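Section 3. When an arm stops with the gripper closed

This is the fault I get the most mail on, so it gets a section of its own. I run the Traritz two-arm cell with the Brotero control box, software release 2. If you're on the older release the menus have different names, but the order of the steps is the same.

What happens is simple enough. You're running a bin-sorting job, one arm has a part in its fingers, and the whole cell just quits. The screen says HOLD MISMATCH. The control box thinks the gripper is empty, the gripper knows perfectly well it isn't, and the two of them refuse to go any further until you sort it out.

I first hit this in June with a ball in the fingers. I pressed Resume (don't!) and the arm went off to pick up a second thing while it was still hanging on to the first one. It pushed the closed fingers straight down into the floor of the bin and bent a fingertip. I'd like you to skip that part.

CAUTION: The ring light on the wrist tells you the arm has power and is talking to the control box. It does not tell you the arm is safe to touch. Green means it can move. I keep my hands out of the work area on green, even when everything has been still for a good long while.

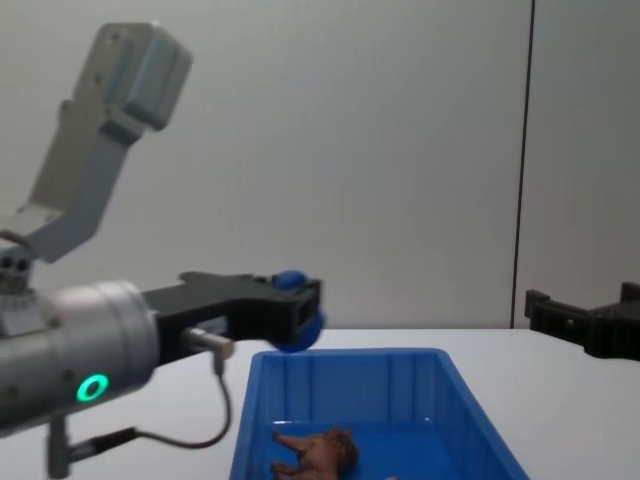
The round parts cause most of my trouble. A block gives the fingers two flat sides to close on, so the width reading stays put. A ball can roll a little as the arm swings, the reading wanders, and if it wanders past the limit in your settings the box decides the part has been dropped. Toy animals do it too, though mine usually behave if they're gripped across the body and not by a leg.

Clearing the fault

1. Do not press Resume. Leave the message on the screen for now.

2. Press the red stop on the control box and check that both arms show STOPPED. Both of them -- the second arm may be waiting its turn with an open gripper, and it will go when its turn comes.

3. Write down the fault code and the width reading. Code 21 is the hold mismatch. Any other code, go to Section 5.

4. Slide the bin out from under the grippers. If a finger is below the rim, leave the bin where it is and put a folded towel inside.

5. Hold the part from underneath with one hand. With the other, turn the manual release on the gripper until the fingers let go. It's stiff at first and then gives all at once, so keep your own fingers away from the jaws.

6. Look over the fingertips and pads. If one is bent or a pad has peeled, stop here and replace it.

7. Run your eye down the wrist cable. It should hang in an easy loop with no kinks, and the connector should be pushed all the way in.

8. Put the bin back, step away, release the red stop, and choose Clear Hold State for each arm.

9. Set the speed to Slow and run 3 picks. Then go back to your normal speed.

NOTE: Clear Hold State only wipes what the box remembers. It won't open the fingers. If you skip step 5 you'll be right back at the same message.

If it keeps coming back

Open Grip Settings and look at Width Tolerance. Mine came set very tight, and loosening it one notch got rid of nearly all the stops with round parts. Two notches was too much -- the arm really did drop a ball and carried on as if it still had it.

Next, try the pads. The Whitfield soft pads hold a ball much better than the bare fingers do. Wipe them with a damp cloth every 100 picks or so you'll get dust on them and be back where you started.

Still stuck? Save the log before you restart the box. A restart erases it, and I've lost a couple of good ones that way. Log saving is covered in Section 4, along with the settings for the Lamov cable tester if you happen to own one.

Section last updated February 13, 2025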